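The Return of the Repair Counter

For most of the last century, the town of Dandberg had a place to take a broken lamp. It stood on the lower market street, it kept irregular hours, and it closed when its owner retired. For 15 years afterward, residents who wanted a toaster rewired or a chair reglued had a choice between doing the work themselves and buying a replacement.

The Dandberg Repair Counter, which opened in October in the former ticket hall, was established to offer a third choice. It is operated by the Solteler Foundation under an agreement with the town, and it accepts household goods two days a week. Items are logged, assessed and returned with a written note of the work done. Since opening, the counter has received 2201 items, of which kitchen appliances form the largest group.

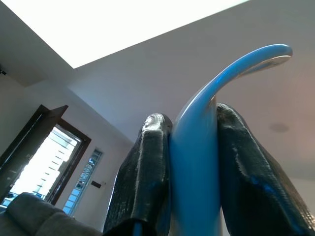 A glossy blue piece with a long curved arm, held upright.

The director of the program, Neelam Rana, came to it from a career in building maintenance. She holds that the decline of repair has less to do with skill than with parts. "People still know how to use a screwdriver," she said. "They cannot find the knob, the hinge or the seal that would make the work worth doing." The counter therefore keeps a parts library, stocked largely from goods that could not be saved, and lends from it to residents who prefer to work at home.

Textiles are handled separately. The Ravora sewing circle meets upstairs and takes in coats, curtains and school uniforms. Demand rises sharply before the start of each term, and the waiting period has at times reached 3 weeks. 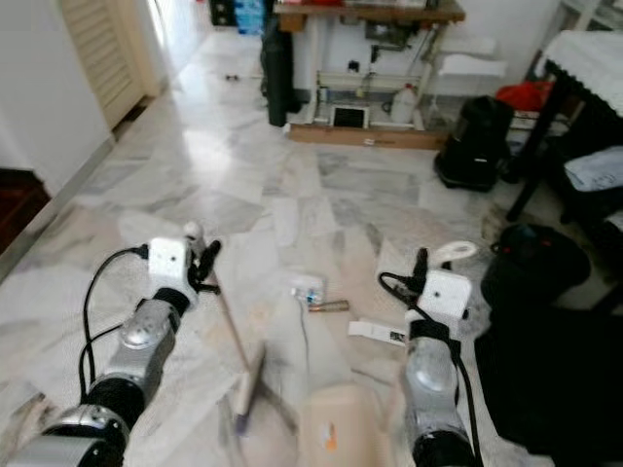 A long-handled brush and small items on the floor.

The question of cost remains open. Repairs are charged at the price of parts, with labor covered by the foundation's grant. That grant runs for two more years. A review presented to the town on 13th February recommended a modest fee for larger appliances -- a step the foundation had resisted -- and a reduced rate for pensioners.
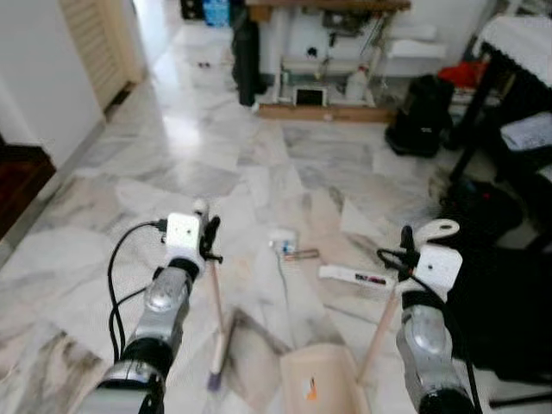
Local retailers, who might have been expected to object, have been largely supportive. The hardware store Seo now refers customers to the counter and sells the fuses and adhesives it recommends. Its manager reports that sales of hand tools have risen by nearly 15 percent.

Other towns in the district have asked to see the agreement. Ms. Rana has advised them to settle the matter of storage first. Goods awaiting collection occupy more space than goods awaiting repair, and the counter now asks owners to collect finished items within two weeks of notice.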